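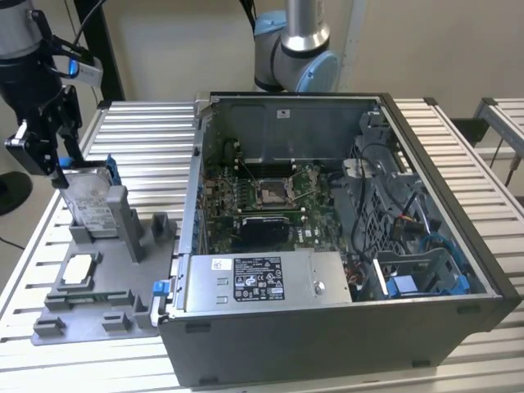
Figure 1. The left arm holding a 3.5-inch hard drive over the slots of the fixture tray, with the open tower beside it.

Ollard: Planning and Perception for Taking Apart Desktop PCs
Student project report, Plandstead

1. What we set out to do

Ollard is our software for getting reusable parts out of old desktop computers with two robot arms. The hardware was already set up when we joined, so our whole project is code: finding the parts, deciding the order, and moving the grippers without hitting the case. We chose the hard drive as our first target and got completely hooked on it.

2. Perception

The fixed camera gives us a color view of the whole table. We first look for the case outline, then search inside it for the drive cage, the power supply and the memory slots. Colored plastic helps a lot! Blue release handles and side rails stand out well against gray sheet metal, so a simple color filter gives good first guesses and a small network cleans them up. We labeled 100 images by hand for training, which took most of January.

Bare metal was much harder. Reflections on the power supply moved the detected edge whenever the lights changed. Averaging over 4 camera exposures fixed most of this.

3. Planning

The task planner, Bomovel, keeps a graph of which part blocks which. Each step has a check before and a check after, and if a check fails the planner goes back one node and tries another grasp. For the motion itself we sample paths and reject any that bring the held part too close to the case wall.

Placing took longer than pulling. The drive has to come down upright into a slot, and a small tilt is enough to jam it. We added a slow final descent that watches the wrist force and backs off when it climbs too fast. Seeing that work the first time was the best moment of the semester.

4. Results

We ran 17 full trials with the final version. Two failed, both from a bad pose estimate on the drive cage. Cables are still ignored by the planner, and that is the part we most want to work on next.

The Ndung'u branch of the repository has the calibration scripts and all trial logs.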